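Granit, quartz, stratifié : ce que le décor cache au nettoyage

Enquête sur les plans de travail mouchetés et leur entretien 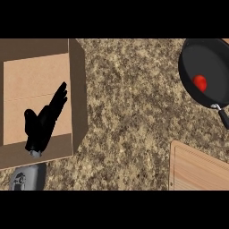 Le choix d'un plan de travail se fait presque toujours sur échantillon, à bout de bras, sous l'éclairage d'un magasin. Le critère retenu est la couleur dominante. Or le comportement d'une surface à l'usage dépend davantage de la répartition des teintes que de leur moyenne. Un décor granité dense, où se mêlent le beige, le brun olive et le brun foncé avec des plages sableuses plus claires, masque efficacement les miettes, les traces de café et les dépôts de calcaire. Un carton ouvert posé dessus montre l'écart : son fond pêche clair, presque uni, laisserait repérer la moindre salissure.

Cette capacité de masquage a un coût. Nazar Antoniuk, marbrier chez Corusby, a suivi pendant deux ans des plans posés dans 60 cuisines. Les surfaces mouchetées y étaient essuyées moins souvent que les surfaces unies, et les taches grasses y séjournaient plus longtemps. Sur un granit naturel mal protégé, l'huile migre dans les pores et laisse une auréole sombre que le détergent courant n'atteint plus.

La pierre naturelle se traite avec un hydrofuge-oléofuge, appliqué sur support sec et dégraissé. L'essai de la goutte reste le contrôle le plus simple : si l'eau fonce la pierre en moins de 7 minutes, le traitement est à refaire. Le quartz aggloméré n'en demande pas. Sa résine supporte mal, en revanche, le contact direct d'une casserole sortie du feu. Le stratifié résiste aux taches sur toute sa face décor ; ses points faibles sont les chants et la découpe de l'évier, par où l'humidité gagne le panneau.

L'atelier Pacheco, qui débite quelque 724 plans par an, recommande de juger un décor sur une chute d'au moins 60 centimètres, posée à plat dans la pièce de destination. Un motif imprimé se répète, et la répétition n'apparaît pas sur un petit carré. La lumière rasante du matin révèle aussi les défauts de poli.

Pour l'entretien quotidien, un savon neutre dilué et un chiffon microfibre suffisent. Le vinaigre est à proscrire sur les pierres calcaires, souvent vendues à côté des granits sous des noms commerciaux voisins. La fiche technique du fournisseur précise la nature exacte du matériau ; elle se demande avant la signature du devis.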